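Irkora canvas tote, beige with black handles
Filed under: Bags, Carrying, Things We Own Too Many Of

I did not need another tote bag. I have a drawer of tote bags, and a tote bag hanging on the back of the door that holds the tote bags that won't fit in the drawer. Most came free and advertise something I no longer do. The Irkora is the first I have paid for in years, so I've been treating it with a suspicion I never extended to the free ones, several of which are terrible.

It came from Hasta, the housewares place in Urkville that used to be the other housewares place. They had it on a hook by the register, where I make all my worst decisions. There are 781 reviews of it on the store's website. I read a lot of them after buying, as one does, and they split pretty evenly between people who think it is a perfect bag and people who were expecting it to be a different size. One reviewer took off a star for the color being beige. The listing says beige.

First, what it is. A canvas bag, open at the top, with two black handles. No zipper, no snap, no magnetic flap that grabs your keys. The hang tag had a paragraph on it about "carry philosophy" that I read in the parking lot and have been annoyed by ever since, but the bag itself has no opinions.

Standing up

This is where I will be embarrassingly positive. Put the bag on a table, open the mouth, and it stays standing. Anyone who has tried to load a floppy bag while holding the side up with an elbow and the groceries with their chin will understand why I care. My old one from Khương, the market on the hill, is a fine bag in motion and a puddle at rest. You put an onion in and the whole thing lies down on top of it.

The Irkora does sag a bit if you lean something heavy against one wall. Flat-bottomed things first, then the soft stuff, and it behaves. I've had it on the kitchen counter, the passenger seat, and the floor of the bus, and only the bus beat it.

Long things

My standard test for a tote is whatever is awkward and longer than the bag. Everybody tests with books and oranges. Books and oranges will go in anything. What I want to know is whether a bag can cope with something that has a handle, because a handle has a skinny end and a heavy end and will always try to swap them on you. I used one with a glossy blue finish and a black rubber cap on the end. The finish I would like to keep glossy, and the cap is a nice smooth dome that doesn't snag on cloth. It also has a little black sticker on it that says 24/8, which I have left alone on the grounds that I leave all stickers alone until they peel off by themselves and attach to a sock.
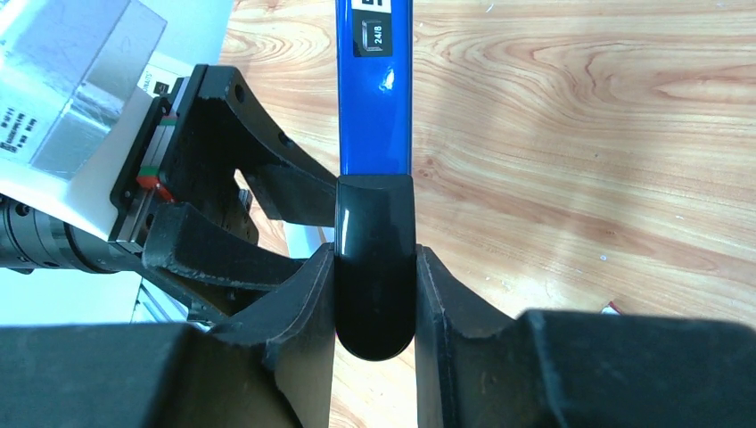
A tall, thin load in an open-topped bag wants to travel in a circle. It starts in the back corner, and by the time you are at the curb it's in the front corner, pointing at a stranger. The Irkora has no inside loop or sleeve to stop this. What you can do is wedge the long item in a corner and pack something squat next to it, and then it mostly stays put. I also tried feeding it up between the two handles so they'd pinch it in place when I picked the bag up. That was better than I expected on the shoulder and worse than I expected on the stairs.

Rubber end down, by the way, if yours has one. Canvas will put up with a lot, but a hard narrow end working at the bottom seam every day is how my last good bag became a tube.

The handles

They're black, which I like for the simple reason that pale handles go gray where your hand goes and then the whole bag looks like it has been borrowed by a mechanic. When the bag is standing empty the handles arch up and stay there, so you can grab both in one go without fishing one out from under the milk. It sounds like nothing, and it is fairly close to nothing. I still notice it every time.

Length is the usual compromise. Over the shoulder in a T-shirt, good. Over the shoulder in a winter coat, you will be wearing the bag as an armband. Carried in the hand, it clears the ground for me, but I'm tall, and one of the website's angrier reviews was from someone who had apparently been dragging hers through Urkville since September.

Bottles

I carry a bottle most days, and bottles are where open totes show their manners. A screw cap on a full bottle is fine. Anything with a cap that flips will find the one moment you aren't looking. With no pocket in the bag, a bottle stands up only as long as it has company, and then it leans. Mine leaned the whole way home on Friday against a loaf of bread, and the bread took it personally. If you mainly carry liquids, get a bag with dividers, or stop buying good bread.

Washing

The label says spot clean. I washed it. Cold water, hung up by the handles overnight. It came out a bit softer and a bit shorter in the body, and the black of the handles did not run into the beige, which I'd been braced for. It stood a little less proudly for a week and then seemed to get over it. I would not put it in the dryer, and I say that as someone who very nearly did.

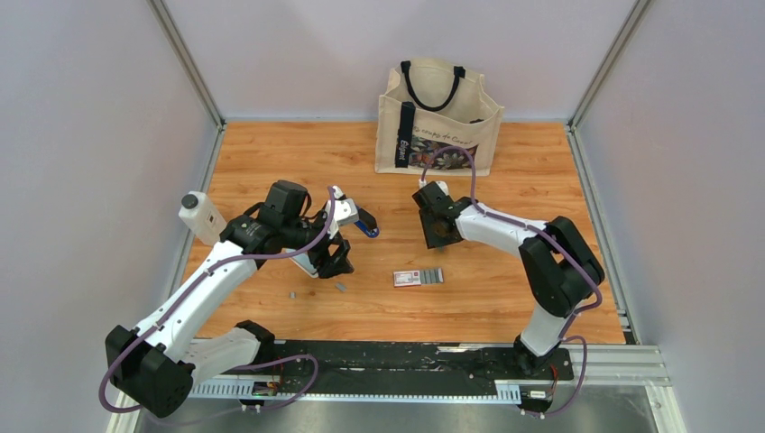

Urkville Carry & Repair Club: Bag Shelf Reviews

A few notes for anyone thinking of getting one through the club order. The discount only applies to the beige. Hasta also sells a version in other colors, and it costs more, presumably to cover the dye. The canvas is the same as far as my thumb can tell, and so is the stitching where the handles join the body, a boxed cross that I tugged at rudely for a while in the store. It held. It has held since, including through a cast-iron phase I'm not proud of.

The tag claims the bag has been "field tested on more than 400 errands." I would love to know whose errands. I'd also like to know what happened on the bad ones, and whether anybody came home with bread.

Things I would change: an inside loop for tall items, and a bottom panel in something darker, because beige on the floor of a bus is a diary. Handles a hand's width longer would sort out the coat problem. I would cheerfully give up the carry philosophy in exchange for any of these.

Would I buy it again? I bought two, so I suppose I already did. The second lives in the car, folded flat under the seat, where I forget it every single time and walk into Khương with nothing, and come out with a paper bag. The paper one doesn't stand up either.

Recommended for: groceries, library runs, laundry if you fold it, anything with a flat bottom.
Not recommended for: soup, winter coats, people who wanted blue.

Club members can try mine at the next bench night before ordering. Please take the receipts out before you give it back. They're load-bearing.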